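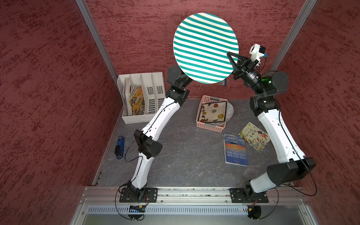

What size of fuse should be fitted in the plug of an Edholm bench supply?

Use the rating printed on the label beside the mains inlet. A larger fuse must not be fitted, even for a short test.

Can the output voltage be adjusted while a load is connected?

Yes. Turn the control slowly and allow the reading to settle before going further. Sensitive circuits should be disconnected first.

How much ripple is acceptable?

Most logic boards will tolerate around 40 mV. Audio and measuring circuits usually need less – please consult the sheet supplied with the board.

Why does the supply shut down after a few minutes?

The thermal cut-out has operated. Switch off at the wall, clear the vents and wait until the case has cooled. If the fault returns, the unit should be sent to the Skultham workshop.

May two supplies be connected in series?

Only where both have floating outputs. Units from the older Bouchard range have the negative terminal tied to earth and are not suitable.

How long do repairs take?

Please allow 7 working days from receipt. Enquiries about units already at Zirkthorpe should be addressed to Gordon Beaudoin, quoting the serial number.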